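Bainbridge Winter Festival Group
Minutes of the planning meeting, 20/12/2023

The minutes of the last meeting were approved with one correction: the lantern walk starts at the school gate, as it did last year.

Program. The dance group from Fluvetti will open the evening and the Plarkar choir will follow. The choir asked for two songs in its own language, with the words printed in English. Agreed. Children's costumes can be picked up from the hall after the last rehearsal in December.

Food. Detetti Bakery will supply 130 sweet rolls. The soup table stays indoors - last year's spot by the steps was too windy.

Money. The town grant of $3,000 has been received. Stage hire is still to be paid.
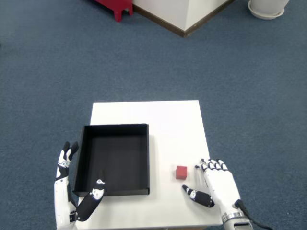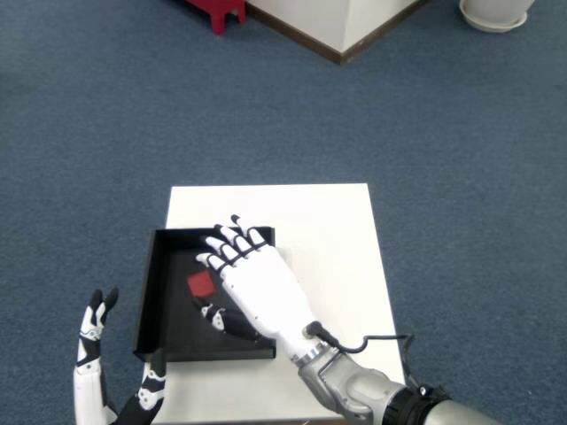
Seating. The hall has 70 chairs. More will be requested from the school, and older guests will have the front rows.

Any other business. A request to move the drumming to an earlier time was discussed and left open - the drummers have to be asked first.

The meeting closed at 2 p.m.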